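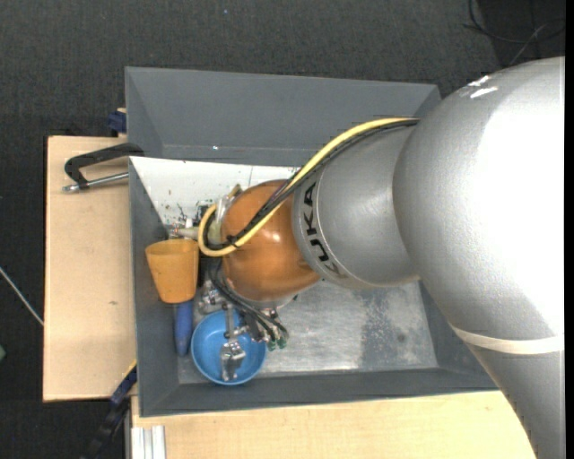 The morning boat must stay, a passenger told the town meeting in Pudano, and if the company wants to save money it can begin with the late one, which goes half empty all the winter. Many people in the hall clapped at this, and the meeting stopped for a moment before the next speaker could begin.

Home | Local | Business | Weather | Sports | Letters
Print this article | E-mail this article

Ferry plan for Rokport line gets cold welcome

2001-02-14

PUDANO — The plan to change the winter timetable on the ferry line between Pudano and Rokport met strong resistance on both sides of the water this week. The operator, Bekton Lines, wants to take away the first departure in the morning and to put the remaining boats at more even times through the day. The new timetable would start with the spring season and stay in force until the end of August, when the company says it will look at the numbers again.

At present the first boat leaves Pudano before sunrise and calls at the island of Cho on the way. It is used mostly by people with work in Rokport, by pupils of the upper school and by those who must be at the hospital early. According to the company, the boat carries on average 33 passengers in the winter months, and it has seats for many more. The crossing takes 70 minutes when the sea is calm.

Bekton Lines says that fuel has become much more expensive since last winter and that the old boat needs a longer stop each night for maintenance. In a written answer to this newspaper the company explained that it had considered to raise the fares for all departures, but it found this less fair to the regular passengers. The monthly ticket would keep its present price under the plan.

For the island of Cho the change would be bigger than for the two towns. Without the morning boat, the first possibility to leave the island would come when shops and offices in Rokport are already open. There is no bridge and no other public transport. The mail also comes with the morning boat, and so does the bread, as the bakery on the island closed 2 years ago.

Several parents at the meeting asked how the pupils should get to their first lesson. The school in Rokport has said it can possibly move the start of the day for the island pupils, but it can not do so before the summer vacation. A small boat for the pupils only was also mentioned. The town office of Pudano answered that it has no money for this in the present budget and that it would need help from the Rokport side.

Not everybody in the hall was against the plan. A shop owner from the harbor street said that a boat in the middle of the day is missing today, and that guests often sit with their bags in the waiting room for hours. Under the new timetable the longest wait between two boats would be nearly 3 hours, and today it is much longer. Some older passengers also said they would gladly use a boat at noon — they have no reason to travel in the dark.

The weather has made the question more heated than usual. Strong wind from the north canceled many departures in January, and a part of the passengers had to stay the night in Rokport. The company offered them a free return ticket but did not pay for hotel rooms. At the meeting it was asked if this rule can be changed at the same time as the timetable. The company did not answer on this point and promised to come back with a reply in writing.

The two town offices have to give their opinion on the plan before the end of the month. They can not stop it, but the yearly support to the line is paid by them together, and the agreement says that they must be heard on every larger change. The Rokport office has until now made no comment.

Passengers who want to give their view can leave a letter at the ticket window in either harbor. The full proposal can be read at the Pudano library and in the waiting room on Cho. The present timetable is valid until further notice, also for the evening boat on holidays.

Print this article | E-mail this article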